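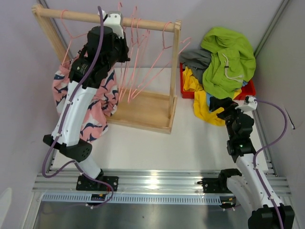 Skusik: According to the poster in the earlier thread on rails, thin coated wire hangers are fine for children's tops but slide together at one end of a smooth dowel. I have the same trouble. The rack is plain pine, with a round dowel between two posts and a shallow tray as the base. The hangers are plastic-coated wire. They bunch up, the hooks cross, and taking one off brings its neighbour with it. Tops with a narrow neck also stretch when I put them on the hanger. Is there a method that avoids both, short of buying thicker hangers?

Posted 22 May 2025

Imis
Two separate faults. For the bunching, the coating and a sanded dowel give very little grip. Rub the rail lightly with 120 grit across the grain, or fit small rubber rings as stops. I used rings with a 2 mm section and they have held since February. Check that the dowel is level as well, as a slight slope is enough to move empty hangers.

For the necks, take the hanger off the rail first. Lay the top flat and feed the hanger up from the hem, one shoulder at a time, until the hook comes out at the collar. 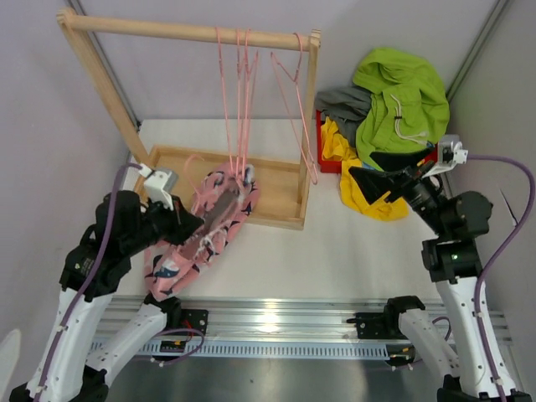 If the top has to be held up while you do it, hold it by a shoulder seam and not by the neckband. The seam is taped on most jersey tops and takes the load. Tilt the hanger so that one corner goes in ahead of the other - forcing both corners through together is what pulls the rib out of shape. Square the shoulders before it goes back on the rail, and face all the hooks the same way.

Bostel
just fold them. takes half the time

Bragança
Agree with Imis on the hem method, less so on sanding. Rough pine catches on knitwear. I cut shallow notches in the underside of a spare batten and fixed it on top of the dowel, but that only works if your hooks are wide enough to clear it. Mine were not, so I went back to rings. Wipe the tray while the rail is off, it collects lint.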